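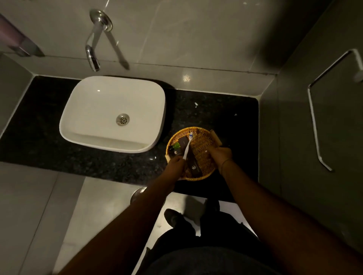 Double elimination or pools for a club weekend?

ColmT
August 2024

Hi all, looking for opinions. I run the handball doubles weekend at the Fitzgerald and I need to settle the format before entries open. Last time we did straight knockout and half the pairs were in the parking lot by lunch, which is no fun when you've driven two hours with a car full of gear. I'm leaning toward double elimination so everyone gets at least a second match. We have two courts and that's it. Anyone done this with a mixed bag of abilities?

itanicg

We ran double elim at Skernalden in May and I'd do it again. People grumbled about the lower bracket until they were in it! One thing to sort out early is whether the final gets replayed if the pair coming up from the losers' side wins it. We didn't write that down and had a very awkward ten minutes in front of everybody.

Lorcan C

Gonna disagree. With two courts you'll be there till midnight. Pools of four, top pair goes through, then semis and a final. Everyone gets three matches and they know when they're playing, so they can go eat. In double elim the lower bracket pairs sit and sit and then play back to back on dead legs.

ColmT

That's a fair point about the waiting. But doesn't pool play give you those nothing matches at the end, where one pair is already out and can't be bothered? I've seen people just leave.

Lorcan C

Sometimes, sure. Put a plate competition on for the pairs that finish second and third and they'll stay. Works for us every time.

itanicg

It works for you because your crowd would play in a snowstorm, Lorcan – ours had babysitters waiting. And three pairs tied on one win each is a nightmare. We did it on points difference once and I still hear about it. 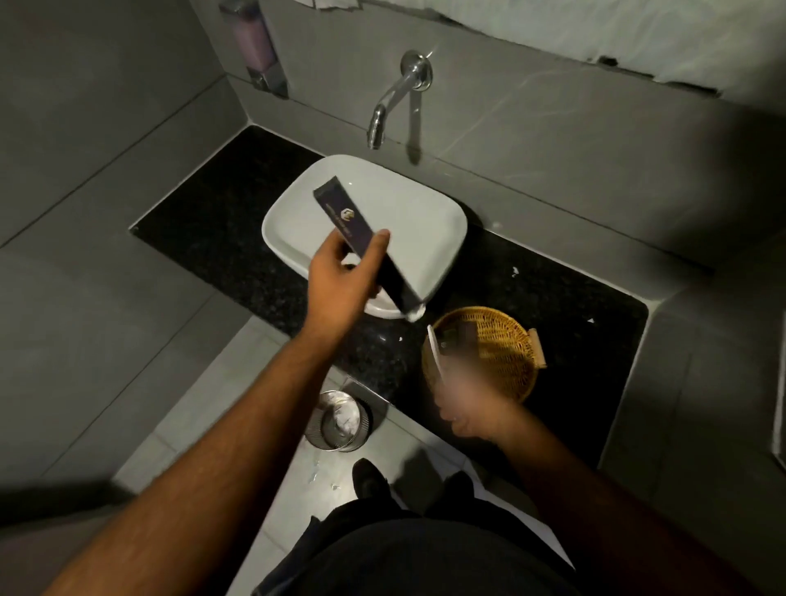 Eamon Hegarty thinks you're both making it too hard. He asked me to post this as he can't get his login to work: play the first round to a shorter score, reseed everyone on the results, and then run a plain bracket with a consolation side for the first-round losers. Two matches guaranteed, no replayed final to argue over, and nobody needs a calculator.

ColmT

Oh I like that. How does he seed the first round, though? We have a couple of pairs who'd flatten anybody and I don't want them meeting at nine in the morning.

Lorcan C

Put those two at opposite ends and draw the rest out of a hat. I still say pools, but if you're going with Eamon's way, keep the consolation matches short too or you'll lose your second court all afternoon.

itanicg

Agree with Lorcan on that one (write it down). Also post the bracket on the wall where people can reach it with a marker. We had ours on somebody's phone and it was hopeless.

ColmT

OK, going to sketch it out tonight with the short first round and see what time the final lands. Will put the draft up here before I send it to the club.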